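Trarnwood Key and Tag Project
Progress report to the fund, second period
Period covered: April through July

Summary

The grant pays for key sets for shared buildings: split rings, a larger ring to hang them on, and tags, packed together so that a building can start using them the day they arrive. The target for the full grant is 400 sets. Packing has started, but we are behind the schedule we gave in the application. The delay comes from the rings. Tags and bags are on schedule. We are not asking for more money in this report. We are asking to move one deadline, and the request is near the end.

Work since the last report

The first report covered the choice of parts and the visits to the Derby and Saha buildings. Both buildings had keys on whatever ring came with them, and the office at Saha kept spares in an envelope. Staff at both sites asked for the same things: a large ring that hangs on a hook, small rings that can be taken off it one at a time, and a tag that can be written on again when a lock is changed.

The parts order was placed with Pulau, our supplier, in one lot. It included 1,300 split rings. They were shipped loose in one box, with the sizes mixed. Split rings hook into each other when they are shaken around, and a good part of the period went to getting them apart and sorted before anything could be packed.
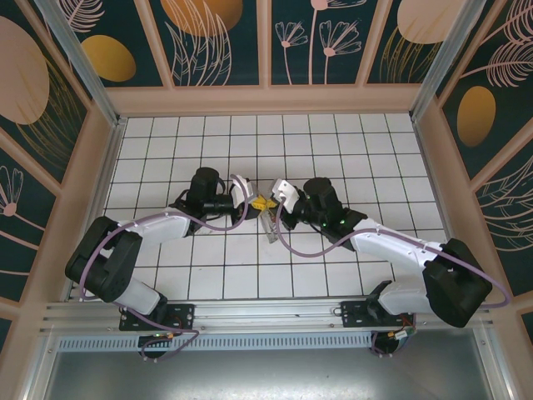
Packing itself is a short job once the parts are ready. A set goes into a clear plastic bag, the bag is closed, and the label goes on the front. We changed the order of these steps in June. The label used to go on first, and it creased when the bag was filled. Bags that were already labeled will be used for our own spares and will not be sent out.

We also tried a heavier bag. It stayed open better during filling but did not lie flat in the shipping box, so we went back to the original one. The heavier bags were a sample and were not charged to the grant.

Sorting the rings

Sorting takes place on the white tiled surface. The earlier work table had a wood top with a gap down the middle, and small rings went into the gap. Tile is easy to wipe down, and a ring that has been dropped is easy to see against it. It does let the rings slide, so larger piles are kept on a flat metal plate.

The large oval ring is a separate item in the set. Small rings are threaded onto it as a group, and the group is kept together until the tags are added. Doing it this way means the small rings have less chance to tangle again between sorting and packing.

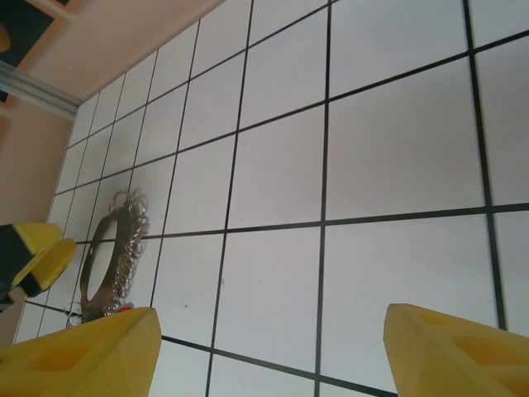 Reading time: 3 minutes

Split rings are separated one at a time. Pulling at the whole pile makes the tangle tighter. We now spread the pile out first and lift from the outside edge. Rings that have been bent open are set aside. They can be pressed closed again, but they do not hold a key well afterward, and we have decided not to put them in sets.

We asked Pulau to send any later order bagged by size. They have agreed, with a small charge per bag. The charge can be met from the supplies line.

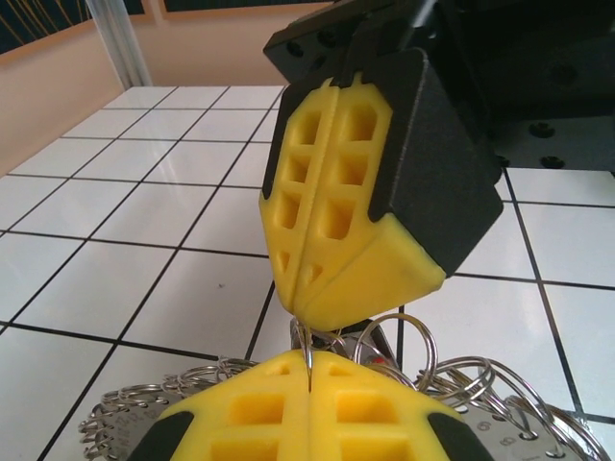
Budget

Spending is under plan on shipping and on plan for parts. Shipping is low only because few sets have gone out, and we expect it to catch up. The move away from the old table cost nothing from the grant. The storage bins listed in the application have not been bought yet. We would like to see how the size-sorted bags work before deciding how many bins we need.

Changes requested

We ask that the delivery date for Saha be moved back 3 months. Derby would keep its original date and receive its sets first. The total number of sets stays the same.

Next period

Finish sorting the rings on hand.
Pack and ship the Derby sets.
Go back to Derby after the sets have been in use and ask which tags have been rewritten.
Check the remaining tags against the Saha door list, which was revised after our visit.
Send a parts count with the next report, including the bent rings.

The door list for Saha is still missing the basement rooms. The building office has said it will send them separately.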